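The Delholm Long-Sleeve in Navy

We've been selling the Delholm for long enough now that people write to us when theirs finally gives up, and the first thing they ask is whether we still make it in navy. We do! It's the shirt Sơn Đặng drew up when Wutlow was still the two of us and a borrowed sewing machine, and apart from a slightly longer cuff it hasn't changed much.

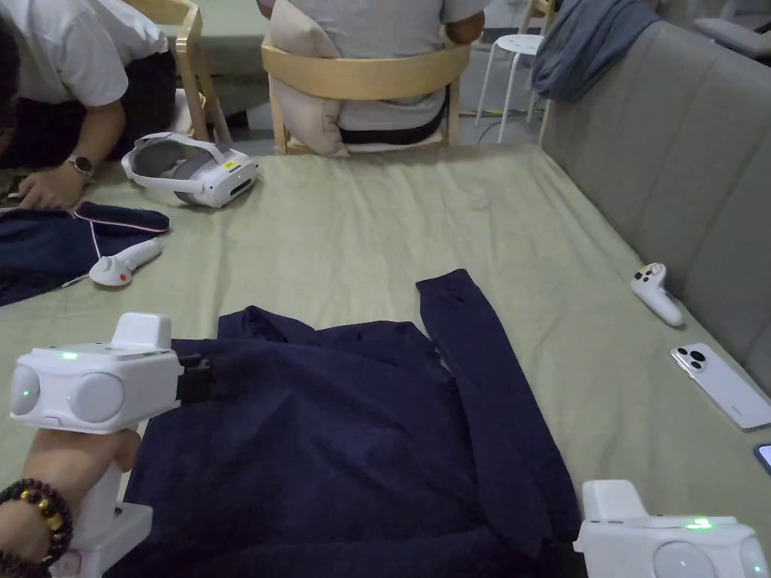

Navy long-sleeve, spread out

The cloth is a soft brushed cotton knit from the Vương mill, and we buy it already washed so the shirt you try on in June is the same size at Christmas. It's a middling sort of weight — warm enough for a chilly porch, light enough to go under a jacket without making your arms feel stuffed.

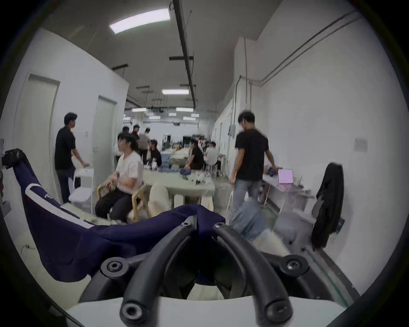

Washing and folding

Wash it cold with other dark things, inside out if you remember, and skip the softener. Navy does fade a little over the years (Narendra Kushwaha, who packs most of your orders, swears his looks better for it). Give it a good shake, lay it face down and bring the sleeves in across the back. 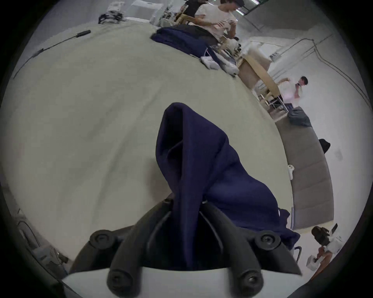 If you would sooner roll it for a suitcase, go right ahead, the knit is very forgiving and most creases will drop out overnight on a hanger. Please don't leave it on a hanger all season, though, or the shoulders will grow little points.
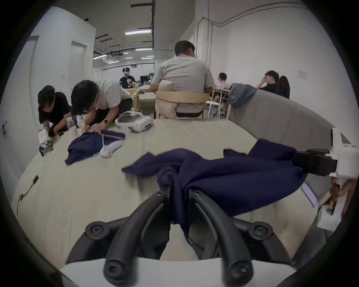
Navy cloth on the long table

Sizes XS to 3XL. Item 410, navy. Spare thread comes in the pocket of the Cuvus cotton bag, and you have 20 days to change your mind.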